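Why Mascara Dries Out Before the Tube Is Empty

A look at wipers, wax and water loss, and what small makers are changing 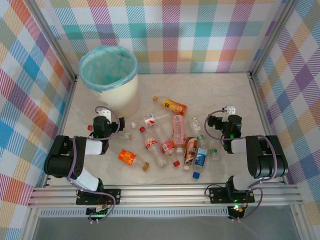
What makes a tube of mascara thicken long before it is used up?

Water and light solvents leave the formula each time the tube is opened, and the wax and pigment left behind become a larger share of what remains. The wand speeds this up by carrying a thin coat of product into the open air and then back down into the tube.

Most mascaras sold today are emulsions: waxes and oils dispersed in water, with a film former to hold the coat on the lash and iron oxides for color. Waterproof types replace much of the water with a volatile solvent that flashes off quickly. Both kinds set by evaporation. A formula that sets fast on the lash will also set fast in the neck of the tube, and every maker has to pick a point between those demands.

Marichka Palamarchuk formulates eye products for Sterkis, a small contract maker. She tracks weight loss in stored tubes and treats the cap seal as part of the formula. A tube left with its cap a quarter turn loose will lose weight steadily on a shelf, even if it is never used. The same tube closed fully may show almost no change over the same period.

The part that gets the least attention from buyers is the wiper, the soft ring inside the neck. It scrapes excess product from the rod and brush on the way out. If the opening is too wide, the brush comes out overloaded and product builds up on the threads, where it hardens and keeps the cap from seating. If it is too narrow, the brush fibers bend and the coat is thin. Sterkis tested 154 tubes with 2 wiper sizes last year and found that residue on the threads predicted early thickening better than the brand of wax did.

"People blame the formula," Palamarchuk says. "I ask them to look at the neck first."

Pumping the wand is the habit most often blamed, and the usual account is that it pushes air into the tube. Keir Buchanan, a packaging engineer at Fedov, considers that only part of the picture. The volume of air moved by one stroke is small. The larger effect, in his view, is that repeated strokes spread product up the inner wall and through the wiper, where a thin film dries in place. Flakes from that film fall back into the bulk and show up later as clumps on the brush. Turning the wand slowly against the wall loads the fibers with less spreading.

Brush type matters too. Molded plastic brushes hold less product between the bristles than twisted wire brushes with nylon fiber, and they tend to carry less back into the tube. They also deposit less in one pass. Users who want a heavy coat often dip again, which cancels the gain.

Adding water, saline or eye drops to a stiff tube is a common home fix. Yaryna Yurchenko, a cosmetic chemist who consults for Pasichnyk, advises against it. The preservative in a mascara is set for a known amount of water. Dilution lowers its strength, and the added liquid rarely mixes evenly into a thick emulsion. Standing the closed tube in warm water for a few minutes softens the wax for a short time, but does not replace what has evaporated.

Replacement advice is based on hygiene more than texture. The brush touches lashes and skin, then returns to a closed, moist container. Three months after opening is a usual figure for water-based types. Smaller tubes are one response. Mastari now sells its black mascara in a tube that holds nearly half the volume of its older one, with the same brush and a shorter rod.

The shorter rod caused a problem of its own. It left product at the bottom of the first test tubes, and the base had to be reshaped with a steeper cone. The revised tube goes into stores in December.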